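Last updated: Nov 17, 2020
By Janka Brabec

Gurnevwood packing supplier Kunex will bring two small robot arms into its kitting room this November, taking over the repeated pick-and-place work now done by hand.

Bench trials use small dark blocks as stand-in parts. Staff choose the pick points and check the grip before a routine goes to the kitting line. 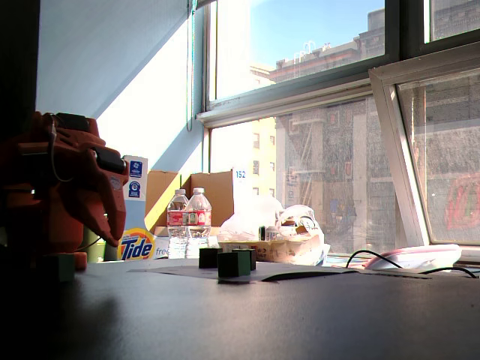 Bench trial with an orange gripper and dark green blocks.

The kitting room employs 56 people and no positions will be cut. Staff on the sorting bench will move to order checking and machine set-up, with paid training on the day shift. Pay grades stay as they are.

"My wrists were sore by the end of most shifts," said kitting operator Patricio Zapata. "I've asked for the set-up role - I'd like to learn the programming side." 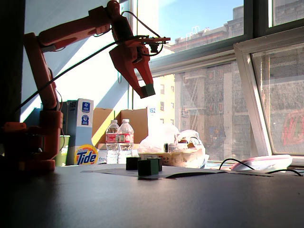 Operators can stop an arm at any time and will keep a log of missed picks. Shift lead Lovisa Grønli will go over the log with each crew and decide which jobs go back to hand work.

Kunex ships 283 kits a day. Daily targets will not change during the changeover.

Media contact: Inès Masson, Kunex, extension 757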